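Shrinkage crack or joint? Garage slab before tiling

kowusu
Posted Thursday, 19:40
I am tiling a single garage in Balludham that is becoming a utility room. Slab is power floated, poured by the previous owner, no paperwork. Porcelain tiles, 750 mm long side, flexible adhesive. My question is whether I need a decoupling mat over the whole floor or only over the weak spots. The mat is the dearest item on the list after the tiles.

Unai Vidal
Posted Thursday, 20:05
Whole floor. With a tile that long you have very little tolerance for movement, and a mat laid in strips leaves a step at each edge that you then have to feather out. Two days of fiddling to save one roll.

c_henriques
Posted Thursday, 20:22
Disagree with Unai. A mat deals with lateral movement. If one side of a crack is dropping relative to the other, the mat will not help and you will lose the tiles anyway. Find out which you have first. Straightedge across it, feeler gauge under the low side.
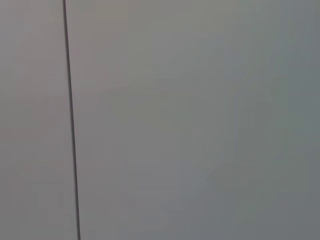

kowusu
Posted Thursday, 21:10
Moisture readings first, as someone will ask. Hygrometer box was sealed down for 12 days and the figure came out under the limit on the adhesive bag. As for cracks, I have no level difference that I can feel with a straightedge. What bothers me is the direction. A saw cut I would expect to run square to the wall, and a thin dark line on grey that leans over to one side as it goes, with soft edges, looks more like shrinkage to me.

Unai Vidal
Posted Thursday, 21:31
Agreed, I would not call it a saw cut on looks. You still can't tell depth from the top. Run a scraper along it and vacuum it out before deciding anything.

m_akolgo
Posted Thursday, 21:48
Two points.
The straightedge test only tells you about today. Fix a tell-tale across the line, or a pair of screws and a caliper, and read it again after a cold spell. If the gap changes but the levels do not, mat over the lot. If the levels change, stop and get the ground looked at.
Power floated slabs also need grinding or a suitable primer. Adhesive does not key well to a closed surface. More floors fail from that than from cracks.

c_henriques
Posted Thursday, 22:02
Seconded on the primer. Not seconded on waiting for a cold spell in a room that is about to be heated. The reading would be for conditions the floor will never see again.

m_akolgo
Posted Thursday, 22:15
The ground under it is not heated. Edge of slab will still follow the season.

kowusu
Posted Thursday, 22:34
I will grind, prime and put two screws in at the weekend. The tiles are not due until March so there is time for a second reading. Does anyone have a view on resin filling the line before the mat goes down?

Unai Vidal
Posted Thursday, 22:50
Only once you know it has stopped moving. Low viscosity resin, sand on top while it is still tacky.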